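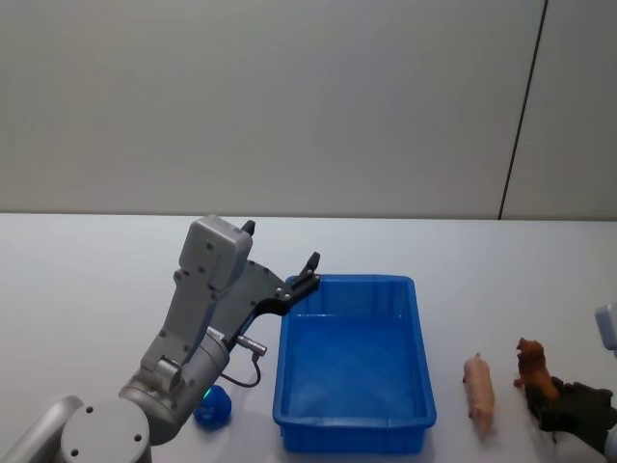 Two robot arms, a blue tray and some toy animals. The arm on the right is holding the lion.

Why did the robot drop the lion?

Tidying up sounds easy, doesn't it? You pick up a toy, you put it in a tray, and off you go for your tea. For a robot arm it is quite a lot harder, as Elango Murthy found out one morning in November, when his toy lion went into the tray beautifully 23 times and then, on the next go, shot out sideways and landed on the floor!

A robot's hand is called a gripper. It has two fingers that close together, a bit like the tongs you might use for picking up salad. The trouble is that the gripper can't feel a toy the way you can. It has to be told how hard to squeeze. If it squeezes too softly, the toy slides out. If it squeezes too hard, a smooth plastic toy can pop away, just as a wet bar of soap does in the bath.

Elango and his friend Ivars Mägi looked through the robot's notes (robots keep very long notes) and found that someone had changed the squeezing number from 40 to 200. It was only a typing mistake, but the robot did just as it was told.

Now the program says no to any number that is too big. There is a safety rule for people as well - hands stay away from the table while the arms are switched on, and if anything looks odd, you press the big red stop button first and ask questions afterwards.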